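Gronow Capture Kit
Teleoperation and logging for one-arm kitchen work
By Zanevbridge

Gronow is a kit for people who need an arm to learn dishes and who have already discovered that the learning part is the cheap part. It records a person driving the arm through a household job, lines up the video with the joint readings, and puts the result somewhere you can find it again in January.

We built it for real kitchens. A lab bench is a lovely place to collect demonstrations, and a policy trained on one will do beautifully for as long as your customers live on a lab bench. Sinks are ruder. The steel throws back whatever light is going, the walls are steep, and a cup that was easy to grasp on the counter becomes a small mirror in a corner.

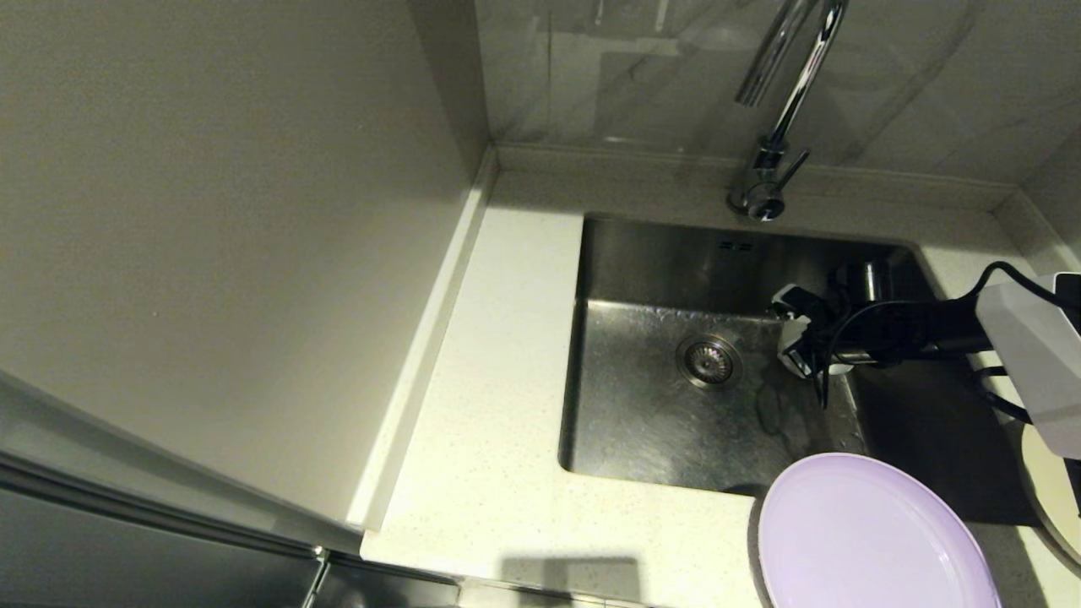

The usual job in our starter set is a cup or a plate, into the sink or out of it, one item per episode. Operators find this dull by lunchtime. That's fine. The software asks for a new starting layout between takes, and it will keep asking until somebody moves the plate.

What's in the kit

Leader handle with trigger and clutch pedal
Head camera mount and wrist camera mount (cameras sold separately, sorry)
Clorkance recorder, with power supply and a cable that is long enough
Galto review software, 6 seats
Starter set of 222 kitchen episodes, labeled
Printed operator guide, 30 pages, several of them useful

Recording

Press the pedal to start a take, press it again to end it. Hold it down to mark the take as a failure. Please do mark them. A dropped cup with a label on it is worth keeping, and a dropped cup filed under "success" will cost you a week in the spring. The recorder stores about 168 hours before it wants emptying, and it complains well ahead of time.

Reviewing

Galto plays the camera views next to the gripper trace and lets a reviewer trim, tag or reject a take from the keyboard. Rejections need a reason picked from a short list. "Other" is on the list. Cameron Hapeta, who designed it, would like you to use it less.

Before you order

Gronow does not include an arm. It does not make the arm waterproof either, so check your arm's rating before you run a faucet anywhere near it. Mounting brackets vary by model; send ours a drawing and we'll tell you which one fits.

Orders and bracket questions go to Bhupendra Kaushik at the Zanevbridge sales desk. Spare pedals are kept in stock. People stomp on them.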